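Jucélia Cordeiro
July 27, 2022

1/ Week 5 of the summer robotics class at Burnton and I am having so much fun I forgot to eat lunch. A thread on the kitchen project, for those of you who asked what I do all day.

2/ The assignment: a person types a plain sentence ("put the orange in the mug") and the arm has to do it. We work in teams. Ours is called Brolo, a name we picked in the first 30 seconds of the first meeting and now have to live with until the final demo.

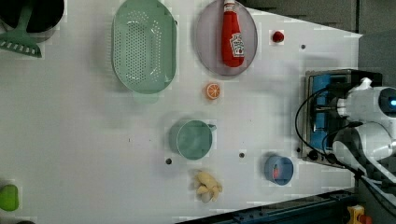
3/ Sentences are the part I own on our team, and I love it way more than I expected! I sit with the table layout and write down every way a person might ask for something. Take the piece of ginger below the mug. I'd say "the ginger." One teammate types "the root thing." Another wrote "that lumpy potato" and we kept it in, because a real person would absolutely type that.

4/ So far we have 1,034 sentences. I wrote roughly 800 of them and my teammates would like you to know they did all the hard ones. Fair.

5/ Names for things are a mess in the best way. Is a colander a strainer? Is it a "pasta bowl with holes"? (My grandmother's term, also in the list.) And then there are the place words — next to, behind, on the other side of — which depend on where you're standing. We spent most of a morning arguing over whose left counts. We settled on the arm's left, and two of us still get it wrong.

6/ My favorite kind of request is the one that needs a bit of thinking. "Hand me something for my fries" never says ketchup, but there's a red bottle lying on a plate and you and I both know. Getting the program from fries to ketchup is what I'm working on this week. It got there in my typed tests, so the arm is next.

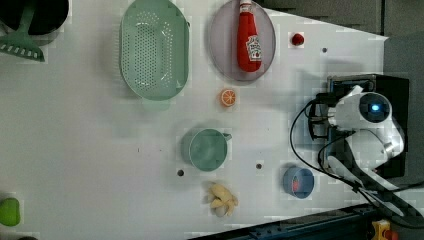

7/ Grading is the Kárason sheet, named after whoever wrote it years before any of us showed up. You get points for picking the right object, points for the right spot, and you lose points if you bump a neighbor. Bumping is where Brolo loses points. We come in too low.

8/ A fix we're trying: go straight up first, then over, then straight down. Slower, sure. But the slow runs count the same as the fast ones, and I checked that twice with the instructor before telling the team.

9/ Shout-out to team Ruvisitz at the next bench, who lent us their sentence checker. It caught 30 duplicates of mine, plus one where I had typed "put the plate in the plate." I'm leaving that one in to see what the arm makes of it.

10/ Some background for the new followers: in April I had never written a loop. I signed up because a friend dropped out and there was an open seat. If your school has a class like it and you think you're not a computer person, please go sit in on one session. There's a lot of work in it for people who like words!

11/ If you have a weird family name for a kitchen item, reply with it. I'm adding the good ones to the list tonight.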